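The last shop in Florncombe

When the post office counter closed in June, people in Florncombe assumed the shop around it would go too. The rent was due, the freezer had failed and the owner wanted to retire to be near her sister. Eight months on, the shop is still trading, under a new name and with longer hours.

Fung is run by Oi-ling Shih and her cousin Hsin-yi Peng, who took over the lease after the notice had already gone up in the window. Neither had run a shop before. Shih had worked in payroll and Peng drove a school minibus. They kept the old till, replaced the freezer and opened at 6 in the morning, when the first bus leaves for the hospital.

"The early hour pays for the rest of the day," Shih says. "Nurses, cleaners, people going on shift. They want milk and something to eat, and they want it fast."

Village shops live on small sums. A customer who spends four pounds a day is worth more to Fung than one who comes in once a month for a full basket, and the cousins order with that in mind. Fresh food is bought in small amounts and often. Tins and packets come from a wholesaler, Gakau, which will deliver only on orders above £200. In the first winter they struggled to reach that figure without filling the back room with things that would sit there until spring.

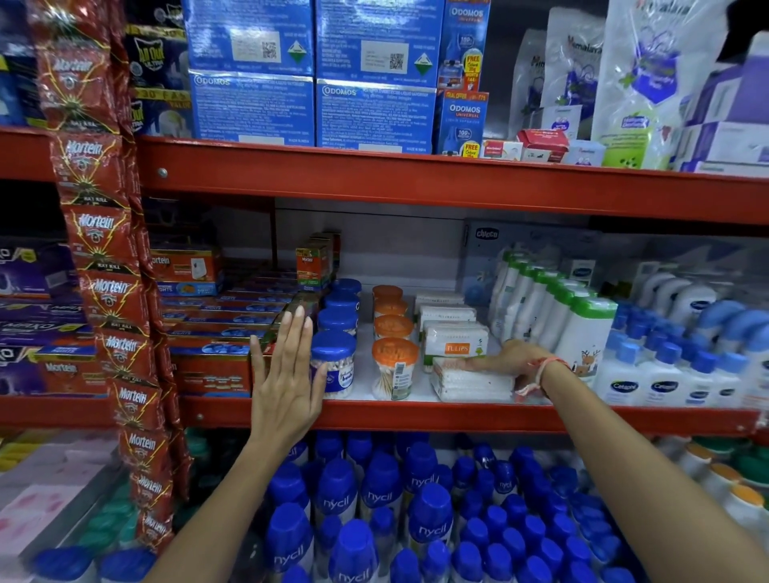
What changed was asking people what they drove into town for. Peng kept a notebook by the till and wrote down every request. Batteries came up often, as did cat food, greetings cards and plain flour in small bags. Some of it sold and some did not. The cards did well. A line of expensive soup was marked down twice and then eaten by the family.

Wissam Dabbas, who lives across the road and gave up his car last year, now does most of his weekly shop there. He reckons it costs him a little more than the supermarket, less the bus fare. Yee-man Lo, who has two children at the primary school, uses it differently. She still has a big delivery every fortnight and goes to Fung for whatever has run out.

The lease has four years left. The cousins would like to bring back parcels, and have spoken to a courier firm, but the counter space is narrow and the fee per parcel is low. They will decide after 26th February, when the landlord is due to confirm the new rent.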